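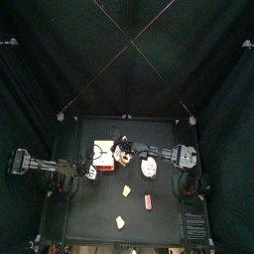 Dark table inside a black fabric enclosure.

Trench and excavation inspection, Stirnton drainage works
Inspected by: Ivan Boiko, Yatsenko
Date: 14 February 2024

1. Edge protection in place on all open sides
Yes. One barrier foot near the site gate has sunk and needs a board under it.

2. Spoil kept back from the edge
No. Heap on the north side is too close. Move before anyone goes in.

3. Trench sheets and props
Yes. Drakex props checked by hand, 2 retightened.

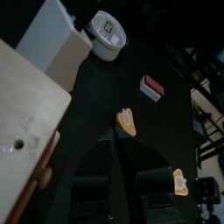
One more prop has a bent pin. It is still holding but must be changed before the next section is dug.

4. Ladders
Yes. 3 in use, all tied at the top.

5. Water in the base
Up to 30 mm at the low end. Pump running. Check again after rain.

6. Lifting slings and sleeves
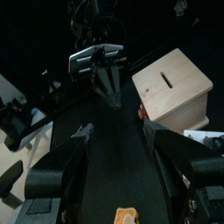 Slings for the pipe lift were laid out and looked at before use. Tags readable on all of them. The sleeve on the short sling is worn at one end. Loose strands and a ragged point count as a fail on this form. Sleeve taken out of use.

7. Services marked
Yes, apart from the water main by the Uvutine fence. Repaint.

Result: no entry until item 2 is closed.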